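Section 4. Getting the Old Tower Ready and Making Your First Backup
Rekier Home Backup, Set-Up Guide
Revised 2023-07-26

By now you should have worked through Section 3, picked out which computer in the house is going to be the backup machine, and told everybody else to stop using it for solitaire. If you haven't got that far, please do go back. This section is the longest in the guide, and it goes much more pleasantly when the choosing is already done and there is a pot of coffee within reach.

Most of our customers use a retired desktop tower. A laptop will work too (see Section 9), but a tower gives you room for more than one drive, and room is what you will want in a few years when the family pictures have doubled again.

Before you open anything

1. Copy off anything you still want from the old machine. Look in the Downloads folder and on the desktop as well as in Documents.
2. Shut the computer down from the menu. Don't just let it go to sleep.
3. Switch it off at the back, if there is a switch, and pull the power cord.
4. Disconnect everything else: monitor, keyboard, network cable, that old printer.
5. Lay the tower on its side on a firm surface and take off the side panel. On some cases there is a latch, on others there are thumbscrews at the back.

CAUTION: Never open the power supply, the sealed metal box that the cord plugs into. There is nothing in there you need for this job, and it can hold a charge long after the cord is out. 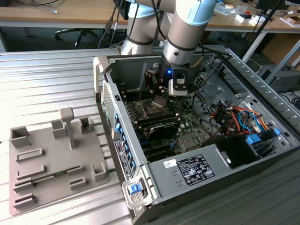 Yolandi Potgieter: I did all of this in one evening and my only regret is not writing down which cable went where before I pulled the old drive. Took me longer to sort that out than to do the whole rest of the section. Draw yourself a little map!

We have added Yolandi's map to our own list, so please count it as step 6, and draw it before you touch a cable.

Fitting the backup drive

Your Rekier kit includes a data cable and a small bag of screws. The drive itself you buy separately, and we suggest getting one with at least twice the space you need today. If you added up your folders in Section 3 and came to 535 GB, for instance, a 1 TB drive would just about do, but a 2 TB drive would let you sleep better.

7. Touch bare, unpainted metal on the case before you pick up the drive, and do it again whenever you've walked away and come back.
8. Find a free drive bay. If the bay has a plastic tray, squeeze the sides and slide it out.
9. Seat the drive in the tray, or fasten it in the bay with the screws from the kit. Snug is enough.
10. Plug the data cable into the drive and then into a free port on the main board. The plugs go in one way only, so if one resists, turn it over and try again gently.
11. Plug in a power connector from the bundle that comes out of the power supply. 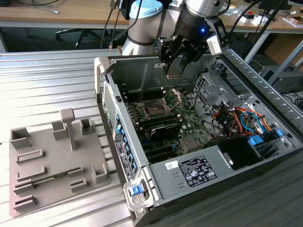 Figure 4-2. Tower on its side with the side panel removed.

Note: You don't need to disturb the processor, its cooler or the memory at any point. If yours is an older machine that has been sitting in a closet, though, do take a minute to deal with the dust while it is open. Use short puffs of canned air, held upright, and hold the fan blades still with a finger while you do it.

Closing up and starting

12. Check that no cable is resting against a fan.
13. Put the side panel back on and stand the tower upright somewhere it can stay. A spot with open air on every side is best. Please don't put it in a cupboard, however much nicer the room looks that way.
14. Reconnect the power, the monitor and keyboard (you'll only need these two for today) and the network cable. We do recommend a cable over Wi-Fi for the backup machine, above all for the first run.
15. Switch on and sign in. 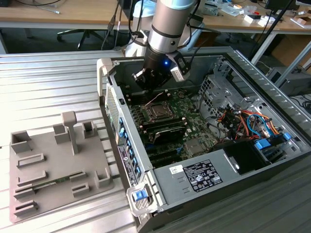 Figure 4-3. Blue clips along the edge of an open case. Colors vary by model.

Installing Rekier

16. Put the Felleck installation stick in any USB port and open the file called Start Here.
17. Type the license code from the inside cover of this guide. Capital letters and small letters are treated the same, and you may leave out the dashes.
18. When Rekier shows its list of drives, choose the new one. Read the size next to the name and be sure it matches the drive you just fitted.

CAUTION: Rekier erases the drive you choose here. If you are at all unsure, press Cancel, and nothing will be changed.

19. Give the backup machine a name. Ours in the support office are called Wallham and Pretorius, and we've grown quite fond of them both, but "Backup" is a perfectly good name too.
20. Leave the screen titled Ready to Pair open, and go to the first computer you'd like to protect. Install Rekier there in the same way and choose Pair With Backup Machine.
21. Tick the folders to include. Then press Begin.

The first backup is slow. It has to carry everything across, and a household with a lot of video can expect it to run all night. After that only new and changed files are sent, and most evenings you won't notice it. If the progress bar hasn't moved for 30 minutes, check that neither computer has gone to sleep, then press Resume. Message 53 on the screen means the two computers have lost sight of each other, and nine times out of ten a network cable has worked loose.

Labeling and keeping a second copy 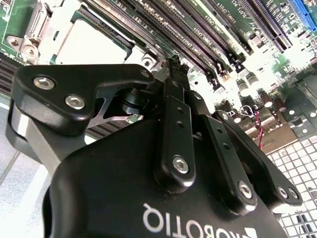 A second drive, kept at a relative's house or in a drawer at work, is the best protection we know against fire, theft and burst pipes, and once you own two drives you need to be able to tell them apart. Write the name and the month you started using it (May, say) on a sticker, and think about which way up the drive will be when you next look at it. The white ROBOTIQ lettering in the picture is upside down from where we're looking, and one short word is still easy enough to make out, but try reading "Photos and taxes, second copy" that way by flashlight. So put the sticker on the edge that faces out of the bay or the drawer, with the writing the right way up, and then swap the two drives over every couple of months.

Note: Never swap drives while the backup machine is on. Shut it down first and repeat steps 3 to 5.

When the first backup has finished, go on to Section 5, where you'll bring one file back from the backup to be sure everything is working. It takes five minutes, and we'd ask you please not to skip it.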